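怎样写好真人秀节目的报名视频和自我介绍

每年三月一到，问报名的朋友就多起来了。《Kallville之家》这类封闭同住的节目，门槛说高不高，可上一季收到1,301份材料，选角编辑一份一份看下来，眼睛也是会累的。所以咱们慢慢来，泡杯茶，把材料一样一样弄妥当。

先写文字部分。报名表上“用三个词形容自己”那一栏，请先别急着填“开朗”“善良”。问问家里人，问问跟你吵过架的室友，他们嘴里的你往往有意思得多。写完一个词，就在后面补一件小事，比如“爱较真：为了一局桌游的规则，打电话问过厂家客服”。整篇自述控制在700字以内，表格最多能塞2,000字，但真的不必塞满呀。

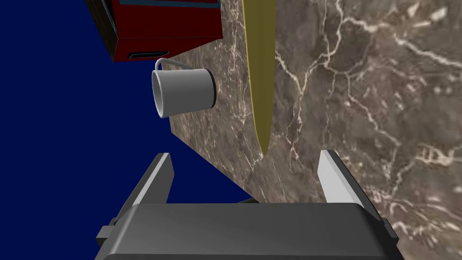 Husar影视俱乐部 · 选角互助组

接下来是视频。时长以110秒为宜，开头直接报名字、住在哪儿、做什么工作，然后马上讲故事。故事挑一个就够，最好是你当时做得不太漂亮的那种：跟同事闹僵了怎么收场，合租时谁都不肯洗碗最后怎么办。编辑想知道的是，把你和一屋子陌生人关在一起，你会怎么相处。

稿子可以写，但别背。我的笨办法是在纸上只写五个关键词，贴在镜头旁边，忘了就瞄一眼，卡壳了笑一笑接着说，反倒亲切。手机横过来拍，脸朝着窗户，空调和洗衣机先关掉。录三遍，隔一晚再挑，当天晚上看自己总是哪儿都不顺眼的（我到现在还是这样！）。

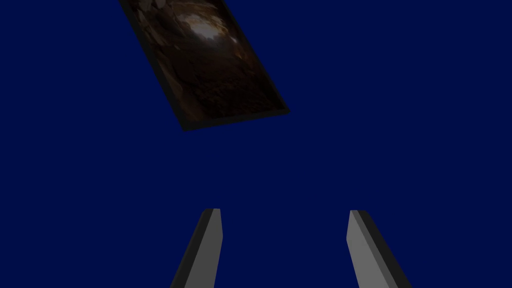 图二 Prakow活动室

视频传到Fitura报名页之后，记得退出账号，用别的设备打开链接试播一次，声音也要听一听。表里问到健康状况、工作合同和请假安排的地方，照实填。后面还有面谈，前后说法对不上，会很吃亏。

面谈多半是视频通话，会反复问你“最怕什么”“谁会让你受不了”。想好再答，停几秒没关系。
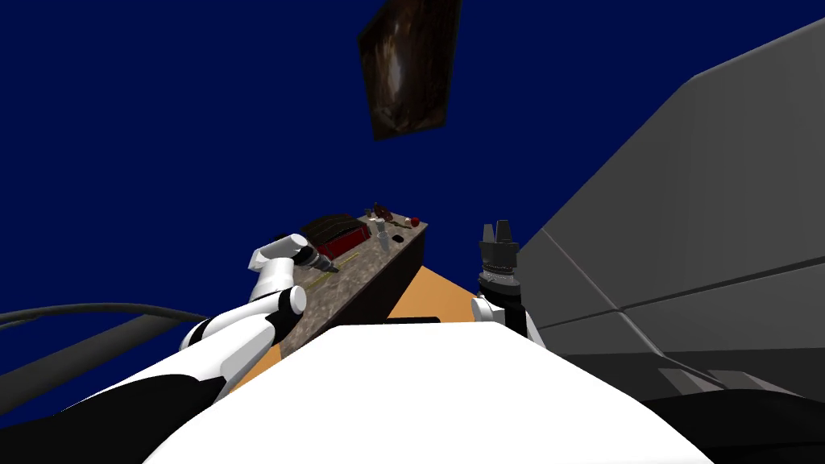 阿青留言：我去年就是背稿子背得太熟，面谈时被打断一次，后面全乱了。今年打算试试关键词的办法。想问一下，面谈时手边能放纸条吗？

可以放，写大一点，别低头念就好。另外，提交以后一般要等上好几个星期，这段时间留意一下垃圾邮件箱，陌生号码也尽量接一接。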